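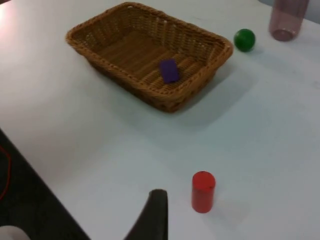
白色桌面上的浅口编织篮，篮内为紫色小方块，绿色小球置于篮外。

关于家中小件物品归置的若干说明

本博客自开设以来，主要记录居家整理的做法与心得。本篇就桌面小件物品的归置作一说明，内容以本人近期的实践为限，供有同类需要的读者参考。

一、缘起

本年年初迁入现居所后，书房与起居室合用一室，可供摆放的台面仅有一张白色长桌。纸张、文具、孩童玩具及茶杯同处一桌，时日稍久，桌面即无从使用。此前曾试行抽屉分格法，将物品按用途分入13个小格，运行不足两月即告中止。究其原因，分格过细，取用者须先行判断所属类别，归还时往往随手放置，格内遂再度混杂。

自7月起，改行篮筐法。所谓篮筐法，即以敞口篮筐代替分格，凡属零散小件，一律先入篮，再择时分拣。此法并无新意，旧时家中长辈以笸箩盛放针线，其理相同。

二、篮筐的选用

现用篮筐为浅棕色编织篮，长方形，篮身较浅，四壁外倾，边沿卷圆。选用时主要考虑以下几点。

其一为深度。深篮容量虽大，底层物品不易察看，取用时须翻动全篮。浅篮则一望即知，亦可避免堆积过多。

其二为边沿。篮口外倾，便于抛放及伸手拿取；卷边手感较为平顺，孩童使用时亦较放心。

其三为颜色。篮底色泽偏深，浅色物品置于其中尚可辨认，深色物品则稍逊。紫色积木置于篮底，仍属清楚；若为黑色橡皮或发夹一类，则须留意。此项不足，拟以在篮底衬垫浅色棉布的方式补救，目前尚未实行。

选购期间曾比较Wedura与Bandenik两家的同类产品。前者篮身偏高，后者尺寸合适而编织较疏，细小物件恐有漏出之虞。最终所用一只，购自Kultcombe的一家旧物店，店中未标注出处，故无法向读者提供型号，尚祈见谅。

三、物品的入篮与不入篮

经数周试用，现已形成如下规则。

积木、棋子、夹子、卷尺等不易滚动的物品，直接入篮，不作区分。

球类暂不入篮。浅篮篮壁不高，孩童取物时动作稍大，小球即易弹出，滚落地面后不易寻回。现有绿色小球一枚，暂置篮旁，待另备带盖小罐后再行安置。桌面平整，静置时尚属稳定，然终非长久之计。

杯具不入篮，亦不与篮筐相邻，一律置于桌面另一侧，以免倾倒时浸湿编织面。编织材料受潮后晾干较慢，此点应予重视。

纸张、票据不入篮，另设文件夹存放。

四、日常维护

篮筐每日晚间清理一次，由当日最后使用桌面者负责，耗时甚短。清理时将篮内物品逐一归还原处，无固定去处者留于篮内，至周末统一处置。连续3周无人取用者，移入储物间的纸箱。储物间纸箱目前共有2只，其中一只已满，须择期清点。

篮身以软毛刷除尘，顺编织纹路轻扫，底部条纹处积灰较多，可将篮筐倒置后轻拍。不宜以湿布反复擦拭，亦不宜置于窗前曝晒。

白色桌面易显污渍，以拧干的微湿抹布擦拭即可。曾使用Malý牌清洁膏一次，去污尚可，惟气味较重，现已停用。

五、尚待解决的问题

篮筐法推行至今，桌面可用面积确有增加，家人亦大致能够遵循。现存问题主要有二。一是篮筐本身占用桌面，书写大幅纸张时仍须移开，拟于桌侧加装搁板一块，尺寸正在测算。二是访客不明规则，常将钥匙、零钱等一并投入，事后难以分辨归属。对此，拟于门旁另设小碟一只，专供访客使用。

有读者来信询问，是否可将篮筐法用于厨房调料的归置。本人尚未尝试，不便妄言。调料瓶多为高瘦形制，浅篮恐难以稳固，建议选用篮壁较直者先行试用。

搁板安装完毕后，将另文记录其尺寸与安装过程。

2021年7月29日

分类：居家整理
阅读：848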